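Tessier shelving: frequently asked questions

What load can each shelf carry?
The limit is 40 kg per shelf, spread evenly. Point loads should be kept to half that figure.

Which widths are made?
925 mm and 1,000 mm. Brackets are the same for both. Uprights from the older Florkeck range do not fit.

Can the unit be fixed to plasterboard?
Only through the board into a stud. Use 2 fixings per upright as a minimum. The screws supplied are for solid walls. 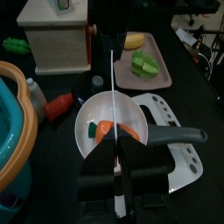
Toy carrot and small frying pan with a long handle.

Can shelves be cut down?
No. Cutting exposes the core and voids the guarantee.

How are the shelves cleaned?
Damp cloth, mild soap. Do not use scouring powder or anything containing bleach.

Where do I get spare brackets?
Write to Jarosław Baran at the Jidurmont depot, quoting the code stamped under the lowest shelf. Units without a code were made before May and take the earlier bracket.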